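Enholm M2 review: cheap phone, big battery, slow everything else

Posted in Phones, September

Three weeks with the Enholm M2 as my only phone. Short version up top for people in a hurry: buy it for the battery, skip it if you take a lot of pictures of anything that moves. Long version follows.

Paid 90 for mine, unlocked, from the Polat store online. Came with a charger, a cable, and one of those clear cases that goes yellow. No earbuds. Headphone jack is there though, on the bottom, thank you Enholm.

Build

Plastic back, plastic sides. Blue one is nice, the gray looks like a remote control. Mine creaks a little if you squeeze near the SIM tray. Power button is too low for my thumb and I kept hitting volume down instead, still do. Fingerprint reader on the back works maybe four times out of five, less after washing up. Face unlock is quicker in daylight and hopeless at night.

It's thick. Didn't mind. Fits the front pocket of jeans, sticks out of a shirt pocket.

Screen

Fine indoors. Outdoors at noon you will be squinting, brightness just doesn't go high enough. Colors lean cold out of the box, there's a slider in Settings under Display, push it two notches toward warm and forget about it. Auto brightness is jumpy on the bus. Turned it off on day two.

Speed

Scores from the benchmark app, since someone always asks: 288 single core, 2,597 on the graphics run. Low. My old Lamar 5 isn't much better, but the Lamar feels quicker to use, so make of that what you want. Enholm's launcher is the problem I think. Swapped it for a plain one and the stutter on the home screen went away mostly. Camera app still takes ages to open from cold. Maps and music together is OK. Maps, music and a phone call, not OK, music dies every time.

Games: card games and puzzle stuff run fine. Racing game I play was a slideshow till I put everything on low.

There's a lot of preloaded junk. A weather app with ads, two browsers, something called Fun Space that I couldn't uninstall, only disable. Took me 15 minutes to clear it all out the first evening.
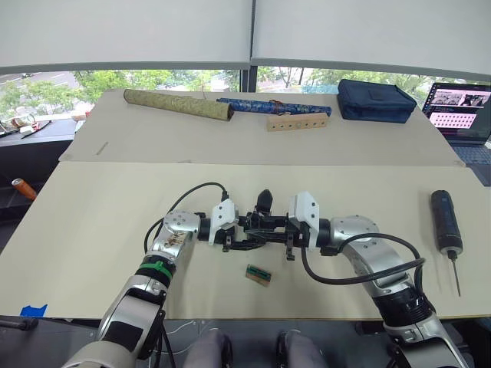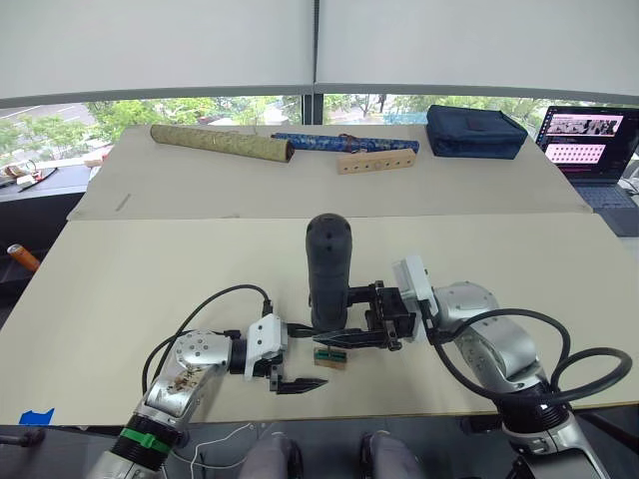 Battery

OK so this is the good part. I charge every second night. Normal use for me is email, podcasts on the way in, maps a couple times, a lot of messaging. Went away for a weekend to Melunthorpe and didn't bring the charger, came home with juice left. Can't do that on the Lamar, can't do that on anything else I own.

Charging is slow. Painfully. Plug it in at bedtime and don't think about it. A faster brick made no differance, the phone just won't take it. Gets a bit warm near the camera while charging but nothing alarming.

Camera

Daylight, standing still: good enough to post. Night: mush. There's a night mode and it makes the mush brighter. Second lens on the back is for blurring backgrounds and it eats ears and hair. Selfie camera smooths your face even with beauty mode set to zero, which bugged me more than I expected. Video tops out at 1080p with no stabilization, walk and talk looks like you're on a boat.

Panorama works great for some reason.

Calls and signal

Calls loud and clear. Speaker is single, bottom firing, and I cover it with my finger whenever I hold the thing sideways. Signal at my place is the same as on the Lamar, one bar less in the basement. Wifi dropped twice in the first week, then there was an update and I haven't seen it since. Bluetooth solid with my headphones, flaky in the car. Had to re-pair it a few times.

Dual SIM, and the card slot is seperate so you don't have to pick between a second SIM and more storage. More phones should do this. You'll need the card too, half the storage is gone before you install anything.

Updates

One security patch so far. Enholm's site promises two years of them and says nothing at all about the next Android version. I wouldn't count on it.

Would I keep it

As a main phone, no, going back to the Lamar once I get its screen fixed. As a spare, or for a parent, or for a kid who loses things, yes, easily. The M2 Plus is supposed to have more memory and the same battery, and if the price gap is small I'd get that one instead. Haven't tried it. Will update if Polat gets them in stock.

Good: battery, headphone jack, card slot, price
Bad: launcher, night photos, charging speed, Fun Space

Score: 3 out of 5. Was going to be 3.5 but then the music cut out again on my way home.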